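Mendham Ancient Sites Wall Map and Field Guide Set

Item 3754
From Travwood, makers of maps and study sets for schools, libraries and curious households

If you have ever tried to explain to a twelve-year-old where Mohenjo-daro is in relation to Ur, and ended up drawing it on the back of an envelope, you will understand why we made the Mendham set. It started as a plain wall map of the early river cities, and it grew, as these things tend to, into a map, a guide book, a timeline strip and a box of place cards that we are really very fond of.

The map covers the land from the Nile across to the Ganges. It marks 551 archaeological sites, from the great cities everyone has heard of down to small farming villages that usually get left off school maps altogether. Sites are colored by period, so a student can stand back and see how settlement moved along the rivers, then step up close and read the names. Modern borders are printed in a pale gray that stays out of the way until you want it.

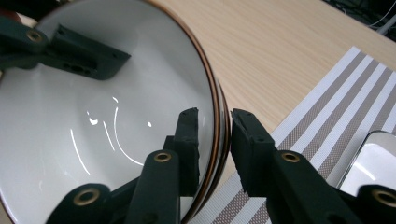 Does the map show UNESCO World Heritage Sites separately?
Each listed site carries a small open star next to its name, and the guide book has an index of them by country with the year each one was added. Places still on a country's tentative list aren't starred, but you'll find them in the back pages of the guide.

The guide book was written by Norbert Sýkora, who taught ancient history for more than 2 decades before he came to work with us, and it reads the way he talks, with plenty of side roads. The chapter on water is the one customers write to us about most. He goes through wells, drains, tanks and bathing places one city at a time, and he is good about saying when the experts disagree or when we simply don't know what a building was for.

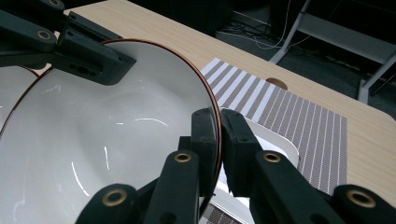
There is also a long chapter on trade, with the sea routes from the Gulf drawn out on a fold-out page, and a shorter one on scripts. The Indus script has not been read yet, and Norbert spends a happy few pages on why that is so hard to do.

The map comes in two finishes. Vunstead is a heavy matte paper, lovely to look at and best kept behind glass or on a wall where it won't be handled much. Urban is laminated and has metal strips at top and bottom, and you can write on it with a dry-erase marker and wipe it clean at the end of class. Most schools order Urban. The printing is the same on both. 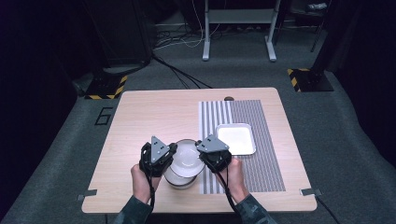
We get asked about the place cards, too. They are postcard-sized, with a site plan on the front and a short history on the back, and they sort by region or by period depending on what you're teaching that week. Families tell us they make a pretty good guessing game on a long drive.

In the box: wall map (folded for Vunstead, rolled for Urban), guide book, timeline strip, place cards in a tray, and a teacher's sheet with questions for middle and high school.

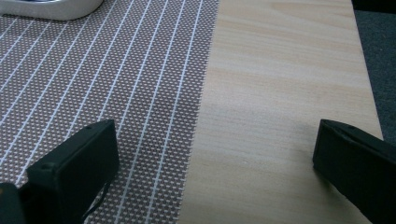 Rolled maps ship in a separate tube, so please don't worry if the box turns up a day ahead of it. Orders for the December holidays are best placed early, as the tubes take up a lot of room and we can only send so many at a time. If a corner arrives bent, write to us and we'll send another map.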